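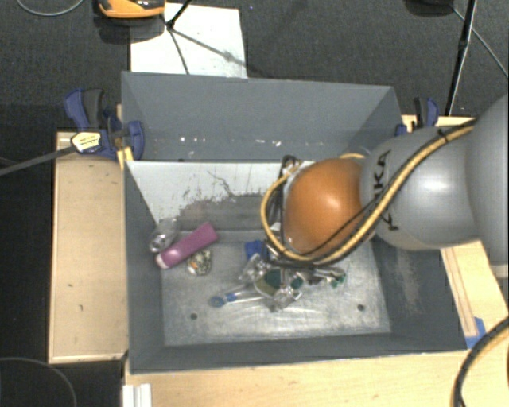

Where does the Zarum well project stand at the end of June? Eight of the nine wells are drilled and capped, and six have working hand pumps. The ninth is on hold until the access road gets graded.

Spending is under budget so far, mostly on fuel. Pipe cost more than planned – Kwok raised prices in spring and we had already signed. Receipts are in the folder, a few still missing, will chase.

Water tests: all eight came back clean for bacteria. Iron is high at the Dukska school well. Safe to drink but it stains laundry and people have complained. Looking at a simple sand filter, quote to folow.

Old well from 1994 next to the clinic is finally sealed. Took two tries, the first plug cracked.

Pump training went OK. 19 people signed up, most stayed for both mornings. Spare parts kits handed out at each site. Breakdown reports come in by text, everyone has an old Nokia or similar so no app needed. Average wait for a repair is roughly a week, too long. Want it down to three days by fall.

Problems: road, see above. Also the storage shed roof leaks and we lost a some cement.

Next quarter – finish well nine, fit the last two pumps, filter at the school, retest everything after the rains. Need your OK on moving the unspent fuel money to the filter before we order.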